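Verbeke Opens Furniture Finishing Plant in Karnholm

KARNHOLM, Sep 27, 2025 – Verbeke, a maker of tables and desks for schools and public buildings, today announced the opening of its new finishing plant in Karnholm. 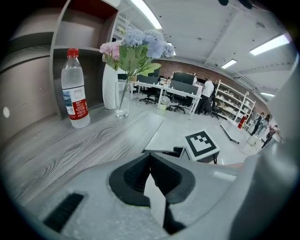

A gray tabletop with a wood-grain pattern.

The plant brings the company's cutting, edging and final inspection work under one roof. Until this year, those steps were divided between the main works in Diltcombe and a rented building on the other side of the river. The Diltcombe site will continue to handle design, customer service and repairs.

Verbeke will employ 260 people at Karnholm when the second shift begins in November. Of these positions, 60 are new. Current employees who transfer from Diltcombe will keep their length of service and their present pay grade.

"Our customers order in the spring and expect delivery before classes start," said Sanne Lambrechts, managing director of Verbeke. "The old arrangement made that harder every year. Karnholm gives us the floor space to meet those dates."

The first order to be completed at the new plant consists of 489 tables for the Gutau school district, which is refitting its libraries and dining halls. Delivery will take place in stages through the end of the school year.

Verbeke will also extend its take-back service, under which customers may return worn tables for new tops and edges. Almost 400 tables were repaired under the service last year. Requests may be submitted by any customer holding an original order number.

"A sound base can outlast several tops," said Kwaku Amissah, head of operations at Karnholm. "We would like to see more of them come back to us."

Applications for open positions are being accepted at the Karnholm front office and through the company's website.

Media contact:
Lieven Hoekstra
Communications Office, Verbeke, Diltcombe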